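Rodenton library to drop late fees and lend games from August

Rodenton Library will stop charging for overdue books this summer and will begin lending board games and card games on the same ticket, the town council confirmed on Friday, January 16, 2026.

The changes take effect on the first Monday in August. Anyone who owes money on that day will have the debt cancelled, and members whose tickets were blocked over unpaid charges will be able to borrow again without filling in a form. Charges for lost or badly damaged items will stay as they are.

Karla Sandoval, the head librarian, said the decision followed a year in which the number of people renewing their tickets had fallen for the first time since the building reopened. Staff telephoned members who had not been in for six months. Many said they had a book at home that was overdue and did not want to come in with it.

"The fine on one picture book is small, but a family with three children can have a dozen out at a time," she said. "They miss a week, the total goes up, and they stay away. Then we lose the books and the readers as well."

Late fees brought in less last year than the library spent on posting the reminder letters. The letters will also end. Members will get a text message or an email two days before an item is due and another a week after. An item not returned after 50 days will be treated as lost and its replacement price added to the account. The charge will be removed if the item comes back.

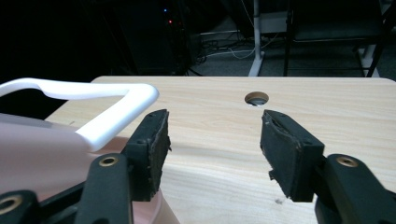
Black foam pads, frayed at the edges, over a light wooden tabletop.

The games collection will open with 176 titles, most of them bought with a grant from the Massawe Trust, which pays for reading and leisure projects in the district. The rest were given by residents after an appeal in the autumn. Games will be lent for three weeks and may be renewed twice if no one else has asked for them. Each adult ticket will cover two games at a time. Children under 12 will need a parent or guardian to borrow for them.

Lingyun Cao, who is in charge of the collection, said the library had talked to Prukent, where the branch has been lending games for four years. The advice from there was to avoid anything with a very large number of small parts, and to weigh each box on its way out and on its way back. A difference in weight tells staff that something is missing, and the box is then opened and checked by hand. Rodenton has bought a set of scales for the desk and will do the same.

Borrowers will be asked to look through the contents list inside the lid before they bring a game back. A lost counter or die will cost nothing, and the library is keeping a drawer of spares. A missing board, or a pack of cards that can no longer be played, will be charged at half the price of the game.
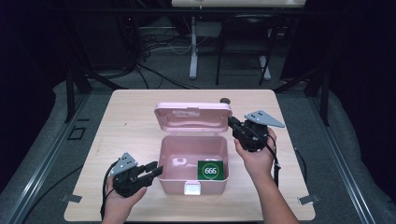 Packaging has taken up more of the staff's time than expected. Many of the donated games arrived in split cardboard held together with tape, and some had no box at all, so the library has been trying out hard plastic cases for the smaller sets. Cases that close with a catch are preferred to those with a push-on lid, which can come off in a bag. The pale pink box with the small white latch is of the kind that suits cards, and the dark green card marked 666 sits inside it with plenty of space left over. Larger games will go into zipped canvas bags with a number sewn on the front, and these will be kept behind the desk.

The plans were not welcomed by everyone. At the council meeting where they were approved, Mingxuan Zhong, who represents the east ward, said that people who brought their books back on time might feel they had been taken for granted. He also asked whether popular new novels would become harder to get hold of. He voted for the change in the end, on condition that the waiting times for reserved books are reported to the council every three months.

Ms Sandoval said reserved books would be dealt with separately. If a book is overdue and someone is waiting for it, the ticket will be paused until it is returned. No money will be owed, but nothing else can be taken out in the meantime. She said the same rule had worked at Badotent, where late fees ended two years ago.

Yulan Tian, a childminder who uses the library on most weekdays, said she was pleased about the games and would have liked them sooner. "A new game costs as much as a pair of shoes, and you don't know if they will play it more than once," she said. She hoped the library would buy more for the under-fives, as nearly everything she had seen on the list was for children of eight and above.

The library is also starting a monthly games evening in the ground floor reading room, where people can try a game before borrowing it. The first will be held on the 17th of next month, from 6pm to 8.30pm, using titles already on the shelf. It is free and there is no need to book, although groups of more than six are asked to ring beforehand. Jiahui Luo, who runs the chess club in the same room, will be there to explain the rules of the less familiar games. The chess club itself will move to the upstairs study on those evenings.

Residents who want to give a game can hand it in at the desk during opening hours. It should be complete, with the rules, and should not need batteries. Jigsaws are not being accepted at present because there is nowhere to store them.

Opening hours are not affected by the changes. The library will close for one day at the end of July so that the new shelving can be put in, and books due back on that day will be renewed automatically. The returns slot beside the front door will stay open.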